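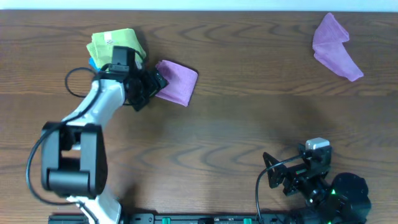
I'd been promised tea and a chat about cloths, and I got both, in that order. If you've been reading this blog for a while you'll know I have a weakness for people who take small household jobs very seriously, and I'd wanted to talk to the woman behind the Pliletti cleaning round in Gresadlow ever since a neighbour of mine came back from her folding afternoon and reorganised every drawer in the house (including, she admits, one of her daughter's). She didn't want her name on the internet, so she's going to be "she" all the way through. She says that suits her fine.

We met in July, just after two in the afternoon, and talked mostly about microfibre. I know! Stay with me.

She began, she told me, with old tea towels. "My mother cut up everything. Shirts, pillowcases, a curtain once. So when I started cleaning for other people I turned up with a carrier bag of rags and thought nothing of it. And then a lady in Maravham looked at the bag and looked at me, and I went out and bought proper cloths that same evening."

The proper cloths come in colours, and the colours mean something. In her system green is for kitchens, blue is for glass and mirrors, and lavender is for dusting. I asked whether that was some official scheme and she laughed. "No, that's my scheme. There are official ones, with red for the loo and so on, and if you work in a hospital you follow theirs. In a house you can have whatever you like as long as you don't change your mind halfway through the year."

Why lavender for dust? "It was what the shop had left."

She used to buy hers from a little household shop called Kazlauskienė, which has since moved to bigger premises, and she still goes by weight when she chooses. She likes 250 grams to the square metre for general work. The thinner ones she finds miserable to wring out, and the really plush ones hold so much water that you end up chasing puddles along the worktop. I wrote all this down and then went home and discovered that not one of my own cloths has its weight printed anywhere on it.

Which brought us to labels. There's one on the green cloth, a little white tag, and I asked if she ever snips them off. She does on the glass cloths, in case they scratch, and doesn't bother on the others. "You'll wash it until you can't read it anyway. Then it's just a tag. It does tell you which corner you started from, mind, if you're the sort of person who cares about corners."

She is the sort of person who cares about corners. Her fold is half, half again, press with the flat of the hand, and then on to the pile. She doesn't roll, and she has strong views on people who do. "A roll comes undone the minute you look at it. And you can't see if it's clean inside." Folded in four, a cloth gives you eight faces to wipe with before it needs a rinse, and I'm ashamed to say that at my age I had never thought of it like that. 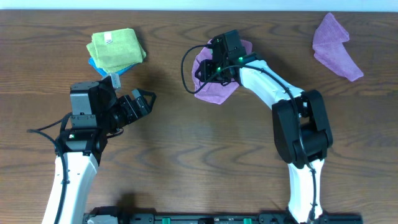

My sister read a draft of this and wanted it on record that she has never folded a duster in her life, that hers live scrunched up in a bucket under the sink, and that her house is perfectly clean, thank you. I passed this on. I was expecting a telling-off by return, but no.

"She's right, the cloth doesn't mind. If there's one of her and one bucket, scrunch away. I fold because there's a bag to carry and I want to put my hand in and come out with the right one. Square things stack. Scrunched things fall out on people's stairs."

She does the crumpled ones last, by the way. Anything that's dried in a twist gets a shake first and a minute spread flat before she'll fold it, and she won't iron microfibre under any circumstances. She tried it once. We had a moment's silence for that cloth.

On washing she was brisk. Microfibre goes in with microfibre and nothing else, because cotton towels shed and the fluff never quite comes out again. No fabric softener, ever (she said this twice, and pointed her teaspoon at me). Warm wash, ordinary liquid, not too much of it, and then over the airer. She's costed it too. A decent cloth from a multipack works out at 78p, she keeps an old exercise book of what she's spent, and she reckons that any cloth still going after 130 washes has paid its rent and can be retired to the car without guilt.

I asked about the table, since I'd been stroking it on and off for half an hour. It's a lovely thing, all wavy grain. Did she polish it?

"You don't need to do much to wood like that. Dust it dry, go along the grain, and if somebody's had jam on it, a damp cloth and then a dry one straight after. People drown their tables. They spray and spray, and then they wonder why it's smeary when the sun comes round."

Her trick for smears is to get your head down low and look across the surface towards the light. I tried it there and then, with my cheek practically on the wood. Any shine or shadow on the finish shows up beautifully from down there, and so, she pointed out, do elbow marks. Mine, presumably.
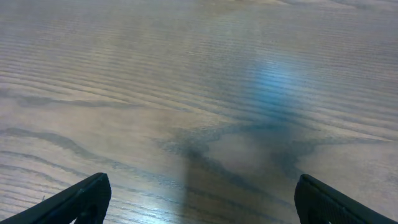

The bit where I ask for homework

I always ask people for one thing readers could do this evening, and I always hope it'll be something easy. Hers was to empty out wherever you keep your cloths, all of it, on to the biggest table you've got, and sort by colour before you fold a single one. Anything stiff goes in the bin. Anything that smells goes back in the wash. The rest you fold and pile, biggest at the bottom.

"And then stop," she said. "Don't start on the airing cupboard. That's how people end up eating toast at ten at night with sheets all over the landing."

I started on the airing cupboard. It was twenty to eleven, and it was crackers, because the toaster was behind the sheets.

The folding afternoons in Gresadlow carry on through the autumn, and she tells me there's talk of trying one in Maravham too if she can find a room with a big enough table. Bring your own cloths, and come with dry hands. She'll supply the tea.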